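Word frequency poster from a plain text file

Posted 28 October 2020

Quick one because three people asked for it in August and I kept putting it off. How to take any long text and turn it into a printable poster where the size of each word follows how often it shows up. No fancy tools. You need a text file, a spreadsheet and any drawing program that can read an SVG. I use Thaler for the drawing part, the free version is fine.

What you need
A text, at least 2000 words. Shorter than that and almost everything shows up once, and the poster is just a gray wall.
A spreadsheet.
Tirkell (the little counting script, link in the sidebar) or any word counter that spits out a two column file.
An hour. More if you're picky about fonts.

Step 1. Clean the text
Strip the page numbers, headers, footnotes. Everything lowercase. Straight quotes, no curly ones, Tirkell chokes on curly quotes and gives you "don" and "t" as seperate words. Hyphens at line ends: search for hyphen + line break and replace with nothing. Then skim it. Takes five minutes and you will find junk.

Step 2. Count
Run the counter, save as CSV, open in the spreadsheet. Column A is the word, column B the count. Sort by B, biggest first. Top of the list will be the, and, of, to, a. Always.

Step 3. Stop words, or not
Up to you. Take them out and the poster says what the text is about. Leave them in and you get something closer to how it sounds. For novels I leave them in. For manuals and reports I take them out, otherwise it's one giant THE and some dust.

I work through this step by grouping similar words first, then looking at what's left over. Put singular and plural together, add the counts, delete the spare row.
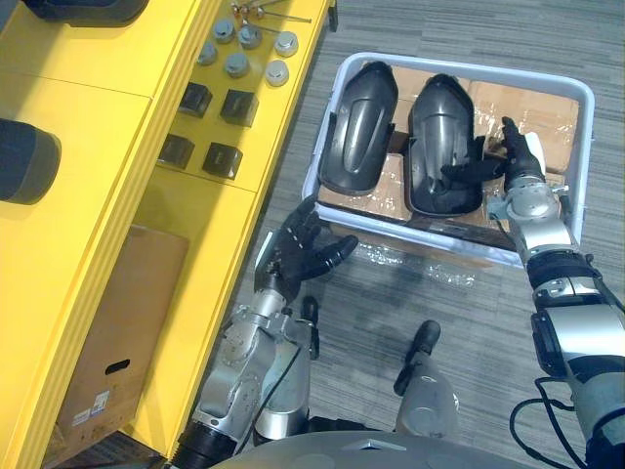
Bolts, round caps and black blocks on a yellow bench.

Step 4. Turn counts into sizes
Most people go wrong on this one. Do NOT use the count directly as the font size. If your top word appears 900 times and the bottom one twice, nothing will fit. Use the square root instead:

size = smallest + (sqrt(count) / sqrt(max count)) * (largest - smallest)

For an A2 sheet I set smallest to 17 points and largest to whatever the page can take. Put it in column C and drag down. Round to whole numbers, you won't see the difference and the file stays readable.

If the middle of the list still looks flat, try a log instead of the root. Log squeezes the big words harder. Try both, print both small, look from across the room.

Step 5. Put them in order
Options:
Alphabetical. Easy to look up, looks like an index.
By count. Boring but clear, big to small.
By first appearance in the text. My favorite - you can kind of read it, and new words pile up early and thin out toward the end.

For first appearance you need column D, position of the word in the text. Tirkell does it with the -p option. Otherwise it's a lookup formula and a long wait.

Step 6. Lay it out
Paste words and sizes into Clirnotus, pick "flow", set the page size, export SVG. Leave 20 mm of margin on every side. Line spacing: let it follow the biggest word on each line, not a fixed number. Fixed looks tidy for the first ten lines and then a big one crashes into the row above.

Keep to one typeface. One weight too. Size is already carrying the data, if you add bold on top people think bold means something.

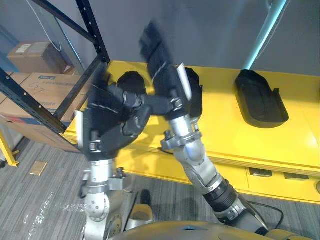 Photo: Pirkley

Step 7. Color
Black on white first. Really. If it works in black then try one color for one thing, like all the verbs, or all words that only appear in the last chapter. Two colors max. Write down what the color means somewhere on the sheet, bottom left is good, small.

Step 8. Check before printing
Convert text to outlines.
Zoom to 100% and read the smallest words.
Look for a word that shows up twice. Usually a stray space in column A, so trim and count again.
Print a strip at full size on a normal printer before you pay for the big one. I once paid for 30 posters with the title misspelled, so check teh title as well.

Paper: matte, uncoated if your shop has it. Gloss makes small type hard to read under a lamp.

Next post is the same thing with letter pairs instead of words. Sample spreadsheet is in the downloads, formulas already filled in, just paste over columns A and B.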